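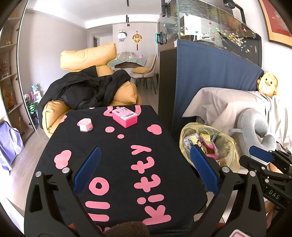
Trindach Opens Play Library With Toys, Games and Kids' Furniture to Borrow

Families can take home puzzles, dollhouses and small tables starting this week, and keep them for a month at a time

TRINDACH, Oct 21, 2020 – The Skoltisano Play Library opened its doors this morning on the ground floor of the old Yoon shoe store, and the first borrower was in line before the lights were on! Members can choose from some 800 items, from wooden train sets and board games to play kitchens, cartoon-themed tables and little chairs for bedrooms and playrooms.

The idea is the same as a book library. You join, you pick something out, you bring it back. Each family may have two toys and one piece of furniture at home at any time, and loans can be renewed as long as no one else has asked for the item. Membership is free for anyone who lives in Trindach, and families from nearby towns pay $9 a month.

"Kids grow so fast, and what they love changes even faster," said Zainab Fashola, director of the Play Library. "My own daughter wanted everything pink for a year and then one day it was all dinosaurs. I kept thinking how great it would be to swap the whole room around without buying a thing. Now I get to see families do exactly that, and I'm so happy I could sing."

Planning started in April, when Fashola and her neighbor Lawal Adebisi put out a call for outgrown toys in good shape. Boxes came in all summer, some with notes from the children who had packed them. Adebisi, a retired cabinetmaker, set up a workbench in the back of the store and has been tightening table legs, replacing hinges and sanding down rough corners ever since.

"A good child's table should last through a whole lot of children," Adebisi said. "I've had pieces come through that looked ready for the curb, and after an afternoon with glue and clamps they were solid again. I'd still love a few more chairs, if anybody has some in the garage."

Every item is checked and wiped down when it comes back, then rests for several days before going out again. Missing puzzle pieces happen, and there is no fee for them. Larger damage is handled case by case, and the staff asks only that families speak up so the item can go to the workbench first.

Borrowing is by appointment for now, with one household in the store at a time and masks for everyone over age two. Families who would like to stay home can choose from the catalog, which was built by Onyekachi Ekwueme of the local design studio Undeo. It can be searched by age, by size and by theme, so a parent hunting for cats, trucks or outer space can find the right shelf in a minute or so. Orders are handed over at the side door on Mill Street.

Story bags will be added to the shelves this winter, each with a picture book and toys to match. Keyvan Ebrahimi, who teaches kindergarten in Trindach, is putting the first ones together and would welcome ideas from parents, especially for books in languages other than English.

To book a visit, join or donate, stop by the front window at the Play Library, where forms are kept in the box next to the door. Furniture donations should be arranged ahead of time with the front desk.

Press contact: Efe Bashir, Skoltisano Play Library, Trindach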